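20/11/2021

The Clomimdale council seat is open again, the speaker's chair with it, and my garage is full of paint. I love this time! Whoever you're backing, you are going to need signs that people can read from across the street, that hold up in the wind, and that come apart again when it's over. I've been making them since the bridge toll fight and these are the tricks I keep coming back to.

## Lettering

Fewer words. Then fewer again. Four is my limit for a hand-held sign, and if the candidate has a long last name, that can be the whole sign. Pencil the letters from the middle outward so you don't end up with a squashed R hanging on at the right side (we've all done it, mine said FARAHANI FOR COUNCI with a tiny L tucked underneath).

Dark on light reads best at dusk, when most of the rallies outside the town hall happen. Yellow on white disappears. Red on black looks terrific in the kitchen and turns to mud at twenty steps. Prop the board at the far end of the driveway before the paint is dry and walk back to look at it, because that's when you can still fix things.

For straight edges use low-tack masking tape, press it down with the back of a spoon, and pull it off slowly while the paint is still a bit soft. If you wait until the next morning it takes flakes of your nice letters with it.

## Paint and what to put it on

Leftover exterior house paint is wonderful for this. It covers in one coat, it doesn't run in drizzle, and the person next door has half a can in the basement — ask! Poster paint is fine for kids' signs on a dry day.

Corrugated plastic board lasts for years and you can flip it over for the next race. Cardboard is cheaper, and if you run packing tape over all four edges it'll survive a wet evening. Foam board I've given up on. One good gust and it snaps right at the handle.

Prime cardboard on both sides, even if you're only lettering one. Paint on a single side makes it curl up like a potato chip. 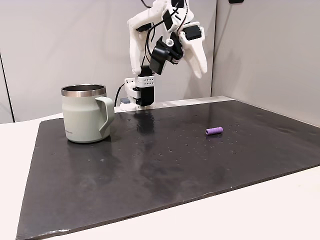 Homa Rezaei wrote in to say that she skips primer on cardboard altogether and rolls on a thin coat of white glue mixed half and half with water, both sides, then weighs it down overnight under a stack of old voter guides. She made every sign for the May hearing that way and not one of them warped. I tried it on two boards last week and I'm sold, although you do need to let the glue go completely clear before you start on the letters.

## Handles

Sand them. Please sand them! Two hours of holding up raw lumber at a recount and you'll be picking splinters out at dinner. Cardboard tubes from wrapping paper or fabric are lighter, kinder to your hands, and allowed in more places. Our town hall doesn't let wooden sticks past the front steps, and I'd check the rule where you live before you build a dozen.

To fix a board to a tube, cut two slits in the back layer of a second piece of cardboard, slide the tube through, and glue that piece to the sign. It holds much better than tape alone and you can slide the tube out to carry everything flat on the bus.

## Banners

An old bedsheet makes a great banner. Fold the top over and stitch a sleeve wide enough for a broom handle. Cut a few half-moon flaps in the cloth to let the wind through, or two people will be sailing down Skosska Avenue with it. I put mine between the letters where they hardly show.

Iron it before painting, lay a shower curtain underneath, and pin it tight. Bunched cloth gives you wobbly vowels.

## Flyers at the kitchen table

We folded 300 the night before the last speaker vote and ended up with 292 good ones, the other eight having met a mug of tea. Keep drinks on a separate chair! Fold in stacks of five, crease with a ruler, and put a rubber band around each street's worth so whoever is walking the route can just grab one.

Flyers have to stay out of mailboxes, so punch a hole near the top and loop string through to hang them on doorknobs. A dab of cooking oil on the hole punch frees it up if it sticks.

## Afterward

Go and get your yard signs the morning after the polls close. Wash plastic ones with dish soap and a soft brush, and stand them on edge to dry. Wire stakes go in a tall bucket with the points down. If they've bent, step on them gently over a plank.

Old candidate names peel off easier if you warm the vinyl with a hair dryer and start from a corner. The sticky stuff left behind comes away with a little vegetable oil, then soap, then a rinse.

Next up I'm trying buttons, with a secondhand press from the Trultent swap table. It came without a manual and I can't wait.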